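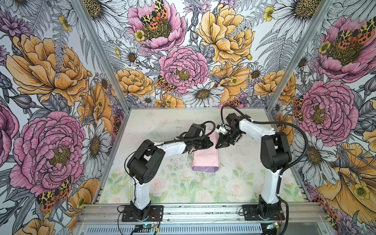 February 2023
Suvetti course office, Paper and Print, Handout 4

Grain, scoring and folding

These notes go with the second half of the unit on paper as a material. Read them before the workshop and bring them with you. The earlier handout on pulp and fillers is assumed.

Grain

Machine-made paper has a grain. The pulp is laid on a moving wire, and more of the fibers settle in the direction of travel than across it. The direction of travel is called the machine direction, or long way of the web. The other is the cross direction. Handmade sheets have little or no grain, as the mold is shaken both ways while the water drains.

Grain matters for three things in this course: stiffness, tearing and growth in damp air. A sheet is stiffer along the grain than across it. It tears in a fairly straight line with the grain and in a ragged one against it. When the air gets damp, fibers swell in width much more than in length, so the sheet grows mostly across the grain. A poster glued down on one side will curl for the same reason.

Finding the grain

Bend test. Lay the sheet flat, bring one edge over without creasing it, and press lightly with your palm. Do the same with the neighboring edge. The direction that gives less resistance has the bend running parallel to the grain.

Strip test. Cut two strips of equal size, one from each direction. Hold them together at one end and let the other ends hang out. The strip that droops more was cut across the grain. Turn the pair over and check again.

Damp test. Moisten one side of a small square. It will curl into a tube, and the length of the tube lies along the grain. Use this on offcuts only, as the square can't be used for anything afterward.

On packs from a merchant, the grain is often given by the order of the two sheet sizes or by an underline. Practice varies between merchants, so test one sheet from each pack.

Folding with the grain

A fold that runs with the grain is cleaner. The fibers lie beside the fold and few of them have to break. A fold across the grain bends or snaps many fibers, and on heavier stock the outside of the fold may crack. On coated or dyed paper, cracking shows as a pale line.

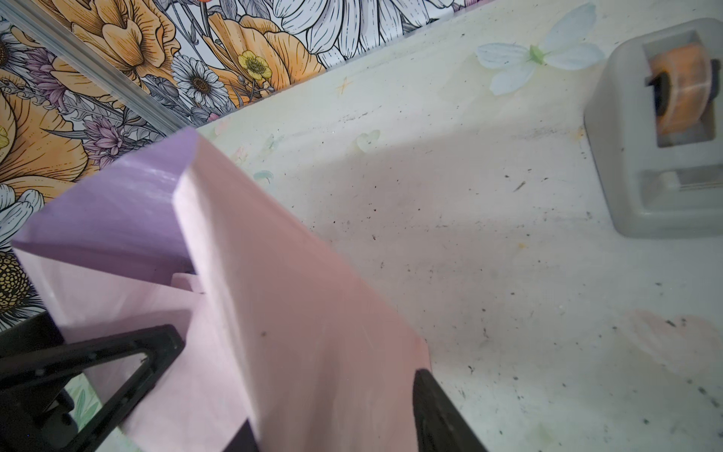
Folded sheet with one pink face and one lavender face. The crease forms a sharp ridge.

For a book, the grain should run parallel to the spine. Pages then turn easily and lie flatter. If the grain runs the wrong way, damp air makes the pages try to grow along the spine, where they are held, and the inner margin goes wavy. For a folded leaflet with folds in both directions you can't satisfy both. Put the grain along the fold that will be opened most.

Scoring

Light papers can be folded by hand with a bone folder. Card should be scored first. A score is a pressed channel that weakens the sheet along a line. It isn't a cut. The usual practice is to fold away from the channel, so that the raised bead ends up on the inside. Beginners tend to do the opposite.

Press firmly enough to leave a visible line and stop there. A second pass in the same groove is fine. If the tool drags up fibers, it's too sharp or the angle is too steep.

Creases and memory

Once paper has been creased it keeps a memory of the crease. Flattening it under weight will hide much of the line, but the fibers have been moved and some have broken. The sheet will bend there first the next time it is handled.
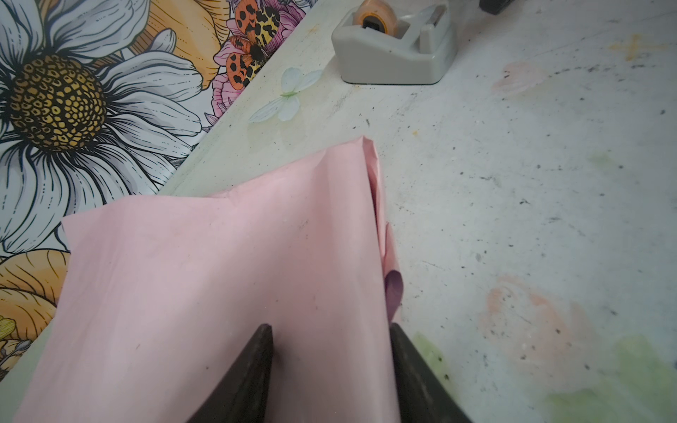
This is also why a fold in the wrong place is hard to correct. A new fold very close to an old one will tend to slide into it. If you are out by 2 mm or so, start again with a fresh sheet. If the gap is wider, the new fold will usually hold, though the old line will still show in low side light.

Soft wrinkles are a different matter. A sheet that has been bent without a hard crease will often recover if it is lightly dampened, placed between blotters and left under a board overnight. Don't use heat on coated stock.

Before the workshop

Test the grain on 3 papers you have at home and pencil an arrow on each. Read page 76 of the course reader, on dummy books. Bring a bone folder, a steel rule and a soft pencil. Card and blotters are supplied. The Zomivance sample packs are kept in the cabinet by the sink and should go back in the same order.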